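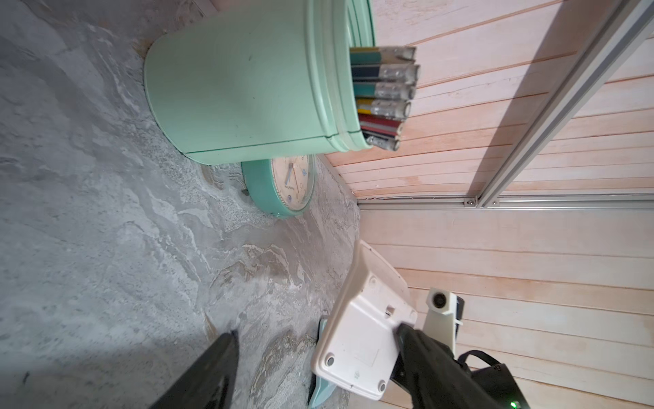
FOR IMMEDIATE RELEASE

Dulik publishes the care manual for its practice cell, coffee stains removed

DENDTON, August. Dulik, a small automation workshop on the unfashionable side of Dendton, has released the full set-up and maintenance manual for Clerido, the single-arm tabletop cell it has been running, cleaning and occasionally swearing at for the past 11 months. The manual is free, runs to 51 pages and contains no mission statement.

Clerido is a modest machine. It has one arm, one two-finger gripper, a camera on a bracket beside the gripper and a frame of aluminium rail that has been squared up more often than anyone planned. It practises on household goods: markers, buckets, clocks, dishes, whatever turned up in the last box from the discount shop. Large robot makers tend to supply excellent instructions for the arm and leave the rest of the table to the owner's imagination. Dulik's manual is mainly concerned with the rest of the table.

"The arm has hardly given us any grief," said Ermira Leka, who founded the workshop and still does the early start-up. "Bolts have given us grief. A cable strap cost me most of a morning. I wanted that written down somewhere other than on the back of my hand."

The longest chapter covers the morning check, which takes about 40 minutes when done properly and four when done the way Marin Golob used to do it. Mr. Golob, the workshop's technician, wrote the chapter himself as what he calls a form of community service. It starts at the frame corners, where the bolts are checked with a hand key and marked with a paint pen. The strap on the arm comes next: snug enough to hold the cable, slack enough to let the wrist turn all the way round. Then the four screws on the gripper housing, tightened in a cross pattern, and after them the fingertips, which are wiped and looked at under a lamp for wear.

The camera gets a chapter of its own. Dulik recommends wiping the lens with a clean cloth and not with a sleeve, a rule that appears in bold twice. If the bracket has been knocked, the camera is to be realigned before anything else is touched, including the kettle.

A section on laying out the table has already caused some debate among early readers. Dulik likes things awkward: objects on their sides, objects leaning on other objects, shiny surfaces underneath. Selma Ivanov, who sets out the table most days, says a tidy layout teaches the machine very little and the operator even less.

"People visit and start straightening things up," said Ms. Ivanov. "I've had to put up a sign. The sign also gets straightened."

The repairs chapter lists every fault logged since the cell was first switched on, 190 entries in all, grouped by cause. Worn fingertips, loose fasteners and pinched cables make up most of it. A shorter group is headed "Us" and includes leaving a hex key inside the working area, plugging the gripper lead in with a bent pin, and the incident with the yogurt. Each entry gives the symptom, the fix and the part needed, if there was one. Spares are listed by size and thread so that owners can buy them at any decent hardware store.

Early copies went to Matić, a packaging firm that keeps a similar cell for training new staff. Its maintenance lead, Cameron Crichton, followed the corner-bolt procedure on his own frame and found two he could turn with his fingers.

"I'd have told you that frame was solid," said Mr. Crichton. "I had told people that frame was solid. There was a tour."

The manual is available now from Dulik's front desk in Dendton, in print or as a file on request. The printed version has a wipeable cover and lies flat on the bench. Corrections are welcome and will be credited by name in the next edition, unless they concern the yogurt.

About Dulik

Dulik builds, services and repairs small automation cells for workshops and training rooms. It also sharpens scissors.

Media contact: Bujar Begović, Dulik, Dendton. Mr. Begović answers the phone after 10 a.m., once the morning check is finished.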